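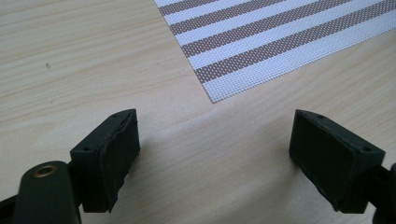
Live Recording and Online Release of a Student Concert
Final Report, Music Production Practicum
Submitted May 15, 2018
Project team: Misaki Arai, Güven Saraç, Aoi Tsuji
Faculty supervisor: Tracey Yeoman

1. Purpose

The project team was assigned to record a full performance by the rock quartet Nesa at Aldale Hall and to prepare the recording for online release. The assignment covered stage planning, multitrack recording, mixing and the preparation of written credits. Video was outside the scope of the project.

2. Preparation

The team met with the band in March to review the set list. Nesa planned a performance of 45 minutes, consisting of material from its first EP, "Sernero," and three songs that had not been recorded before. Misaki Arai drew up the input list and the stage plan. Terence Lambert, technical manager of the hall, approved both documents and asked that the drum riser be moved forward to keep the rear exit clear. This change brought the drums closer to the vocal microphones, and the team noted it as a risk.

3. Recording

Load-in and sound check were scheduled to take 40 minutes. In practice they took 61, mainly on account of a ground hum in the bass channel. Güven Saraç traced the hum to a direct box, which was replaced. The doors opened on time, but the second guitar was not fully checked before the performance.

All 20 channels were recorded without interruption. Two audience microphones were placed at the sides of the hall. The left audience microphone picked up a conversation during the fourth song, "Yoshida," and this section was later covered with the signal from the right side.

4. Mixing

Aoi Tsuji prepared the first mix, which was reviewed by the full team and by the band. The main difficulty was cymbal spill in the lead vocal – a direct result of the new riser position. Volume automation between vocal phrases reduced the problem. The use of a gate was tested and rejected, as it cut off the ends of quiet words.

The band requested more audience sound between songs and a louder second guitar in the closing number. Both changes were made in the second mix, which the band approved.

5. Evaluation

The recording met the requirements of the assignment. The supervisor's comments on the draft concerned the low end, which she found heavy on small speakers, and the team adjusted the bass level before delivery. Written permission for the one cover song was requested late, and that track has been held back from the release until a reply is received.

6. Recommendations

Future teams should test all direct boxes before load-in and should confirm the riser position with the hall before the microphone plan is drawn up. Permission for cover songs should be requested as soon as the set list is known.

The session files and the signed release forms have been placed in the department archive.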